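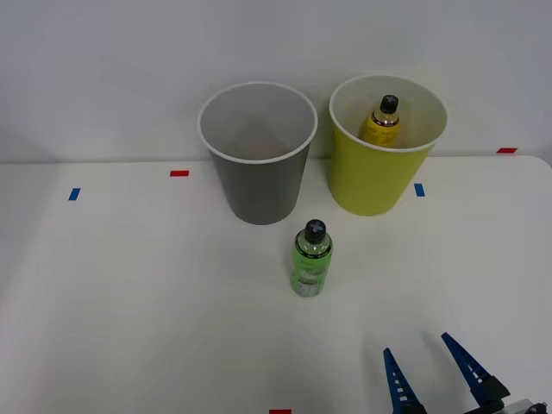

Posted by Javiera Farías on 9 November 2020 | Filed under: grippers

I've finally put the Linar fingers up against my old Rätsep pair, after promising Barry I'd do it back in March (sorry, Barry!). The job is small bottles into paper cups, and the yellow one is standing in its cup already, with the green one still out on the table. I love how the slotted blue fingers look, I'll admit that, but looks aren't why I spent 300 dollars.

The Rätsep pair squeezes harder and is fussier about where you come in from, so I kept nudging the approach angle and making more tea. The Linar ones forgive me a lot more, even when I'm a bit off to one side. Next up is the Zandum controller, once Percy sends it back.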